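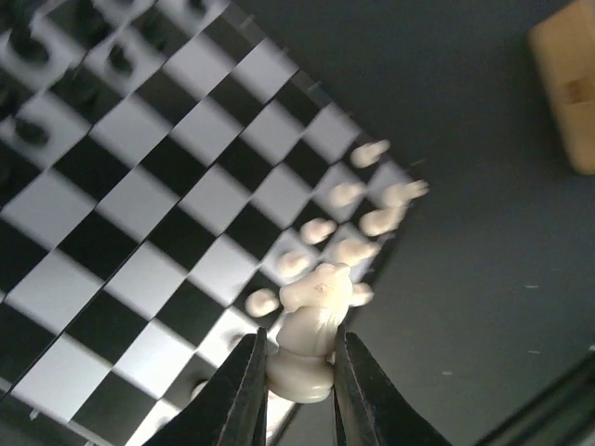

Gripper comparison, small-parts handling: progress report for March
To: Keerthana Salian, Grandton Fund
From: Bhupendra Nigam, bench lead, Usico

Dear Keerthana,

Thank you for your patience with this one, and for the very kind note after your call with Mohandas. I promised you something you could read over a cup of tea without a glossary, so I have put the tables in the annex and kept this part to what we did, what we think of it so far, and where your money has gone.

You will remember that the first stage was all bottle caps and foam cubes, and that Thaddäus Hubmann was never happy with it. His complaint was that a cube forgives almost anything. Chess pieces were his suggestion, and I have come round to them completely. A pawn has a round head that wants to roll out of a flat jaw, a knight is a different shape from every side, and they all have to be put down upright on a square with neighbours standing close by. Anyone who visits also understands at once what the arm is supposed to be doing, which has saved us a good deal of explaining!

We have been comparing two sets of fingers, the long tapering ones and the shorter, blunter pair that came with the original order. Both were run with the same controller settings, on the same arms, from the same starting positions. We planned 2000 attempts for the whole comparison, split evenly between the two sets, and an attempt means one piece picked up and set down on a named square. The tapered fingers have had their full half. The blunt pair are 241 attempts short of theirs, mainly on account of a controller fault that I come to further down.

Holding a piece by its base is going well. The tapered fingers can get down between two pieces in the back rank and close on the base from either side, and the wrist camera keeps a decent view of the piece while they do it. The blunt pair grip every bit as firmly once they are in place, but they need more room to get there, and Analyn Cabrera's notes from the crowded end of the board are full of nudged pawns. On an open board I would be hard put to tell you which set was which.

Letting go has been harder than picking up, and I confess I had not expected it. If one finger opens a shade before the other, the piece leans, and a leaning knight very often goes over. Analyn spent the best part of a fortnight on this and settled on a slower opening with a short pause at the start. It costs us a little time on each attempt, and we think it is well worth having. The same change has gone onto both sets so that the comparison stays fair.

We have also begun work with both arms over the board together, which was in the plan for the next stage but seemed a pity to put off once the cell was ready. 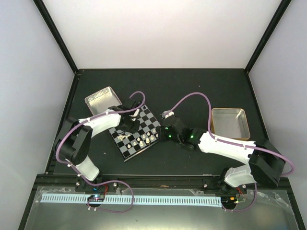 The two-arm cell, with both grippers at the chessboard and the metal trays on the table.

The board is set at a slant so that neither arm has the easier reach. Mohandas Thampi worked out the angle on paper and then moved it twice more by eye, and his second correction is the one we have kept. The planner, Kindetti, handles the question of which arm gives way. It is cautious, perhaps more cautious than we need, and there are moments when both arms wait politely for each other until it makes up its mind. Mohandas has asked for the waiting rule to be changed and is testing a version of his own in the meantime.

Now the less cheerful part. The controller on one arm began dropping out in the middle of long runs, always after 40 attempts or more and never while anybody was standing next to it. We swapped the power supply first, which made no difference, and then the controller itself, which did. The old unit has gone back to the supplier in Salem and we are waiting for their report. Any run that was interrupted has been left out of the totals and will be repeated in full.

Spending is inside the budget for the period. The replacement controller was covered by the supplier, so the contingency line has not been touched. I would like your agreement to move a small part of it to a third set of fingers with a soft lining, which Thaddäus believes would help with the slipperier pieces. He has drawn them up already and they could be made in our own workshop. A quote for the material is in the annex.

Between now and the next report we mean to finish the blunt set, repeat the interrupted runs, and start handing pieces from one arm to the other. Analyn will also write up the release timing properly, as two other teams in the building have asked for it.

You would be very welcome to come and see the cell running. Wednesday mornings are best, as we have the room to ourselves until lunch, and Mohandas will gladly set up a run for you to watch.

With warm regards from all of us,
Bhupendra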